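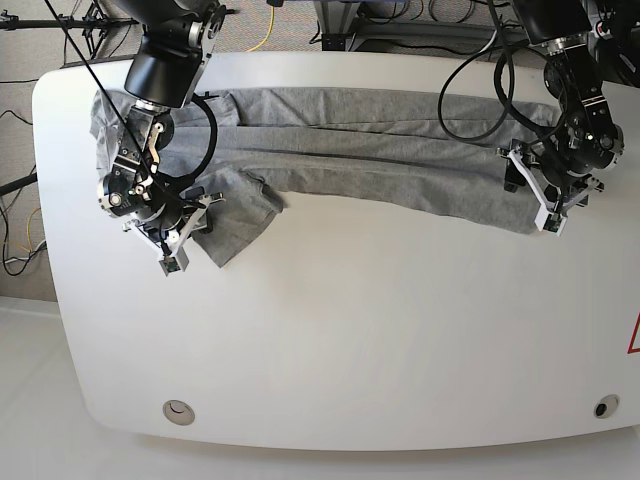
2021-08-29

Wool season starts early at my house

I know, I know, it's still August and half of you are reading this with a fan pointed at your face. But the first box of fall yarn landed on my porch last week and I have been useless ever since. Dishes in the sink, emails unanswered, me on the floor of the back room with skeins all over the rug. So this month's item is going to be all about sweaters, and if you only come here for the tomato updates, I'll see you next time (they split, all of them, I don't want to talk about it).

The yarn is from Fesetti, and it's the worsted weight they brought back after skipping a year. I ordered the oatmeal and the dark green. The green is darker than it looked on my screen, close to black in the evening, and I'm still deciding if I love it. The oatmeal I loved right away. It has little flecks in it and it doesn't squeak on the needles the way the old batch did. Two skeins in and I've found one knot, so I'm calling that a good year.

Now, the pattern. A bunch of you wrote in to ask what I'm making and the answer is the Drellomen pullover, again, for the second time, even though I swore in January that I would never pick up another Drellomen as long as I lived. It's the yoke. You get all the way up to the yoke, feeling great about yourself, and then the chart asks you to decrease on a row where you're also changing color and your whole evening is gone. Last time I ripped it back so often the yarn went fuzzy. This time I put a marker at every repeat, 26 of them in my size, and so far it's behaving. I'm going slow. No TV with subtitles while I do the chart rows, that's my one rule.

If you're making it too, go up a needle size for the body! The first one I made fit everybody in the family except me. Also read the sleeve notes all the way through before you cast on, because the part where you're supposed to save some stitches for the underarm is tucked at the bottom of the next page, and I missed it.

Some of you also asked about washing, since this is when people pull last year's sweaters out of the bin and find out what the moths had for dinner. I use cool water and a tiny bit of wool soap, maybe ten minutes of soaking, and then I press the water out in a towel. Don't wring! Lay it flat, pat it into shape, and go do something else for a day or two. I used to hang mine on the shower rod, and that's how I ended up with a cardigan that reaches my knees. For moths I've gone back to cedar blocks, sanded a little every fall so they smell again.

The Ghoneim swap table is on again this year, same church hall in Lullard, same terrible parking. Bring any yarn you're done with, even half balls, as long as you've tucked the label in with it. I'm bringing the purple mohair. Please, somebody take the purple mohair. I'll throw in the buttons I bought to go with it, and there's a needle case in it for you too if you get to me before lunch.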